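Keepsake tin

A keepsake tin is a small metal box with a lid that started life holding cookies or candy and then got promoted. I've been writing the household containers pages for the Pascu wiki since May, and this is the entry I kept putting off, mostly because I own too many of them!

Most of mine are square with rounded corners, which stack better than the round kind and don't roll off a shelf. Cartoon animals are a favorite decoration, and bears come up a lot — usually with food.

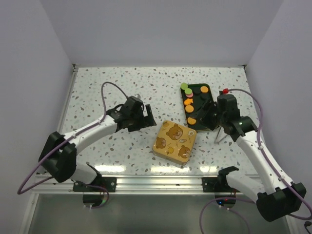

Yellow bear tin next to a green tray of small colored pieces.

People keep buttons, game counters, beads and stamps in them. I like to tip the small stuff onto a tray for sorting (a raised edge saves so much crawling around on the floor) and then put it back by color or shape. Segundo Cárdenas, who collects in Fluscombe, has 276 tins and sorts his by lid, and we've argued about that more than once.

Dents lower the value at swaps, rust even more. Wipe the lid with a barely damp cloth and dry it right away.

See also: Button box, Sorting tray, Watirbridge tin swap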